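Mastville open day – anyone else go?

gravelroad
Posted Tuesday, 7:14 pm
Went through the Kodikara place in Lallport with 110 other people and one coffee urn. The palletiser was good. The laundry robot had the biggest crowd, which says something about how we all feel about laundry.

boltcutter_93
Thought it was Mastville running it?

gravelroad
Mastville organised the bus. Kodikara owns the shed. Parkon did the sausages, as far as I could tell.

tinsnips
I stood at the folding demo for ages. My nan would have done the whole basket and had an opinion on my haircut in the same time. Fancy paying for two arms to do that.

boltcutter_93
Your nan doesn't do night shift. The fellow on the stand said they've logged 1,866 practice goes so far, and that cloth is the hard bit, never the same shape twice. I'd sooner watch that than another arm stacking identical boxes.

tinsnips
Stacking identical boxes pays the bills, mate.

gravelroad
You're both right, sadly. What I liked was that they let it go at a crumpled heap and didn't start with something laid out neat by a bloke in a polo shirt. One arm hoists the top of the cloth while the other gets a finger in under the bottom.
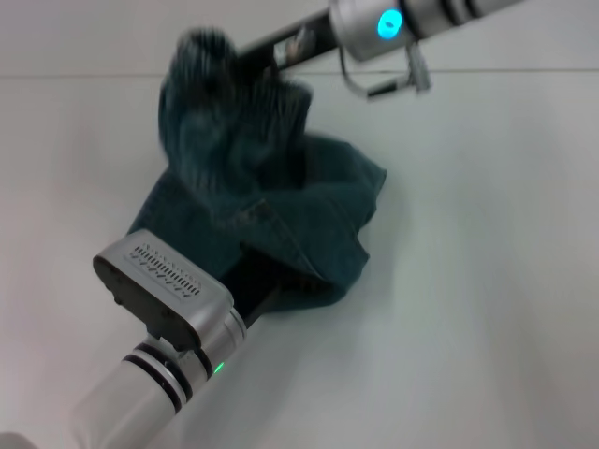

I also asked what happens with a fitted sheet and got a long look and a brochure.

tinsnips
Fitted sheet or I'm not coming next year.

boltcutter_93
You said that last year. Was there parking this time?

gravelroad
Out on the verge, past the second gate. Bring a hat.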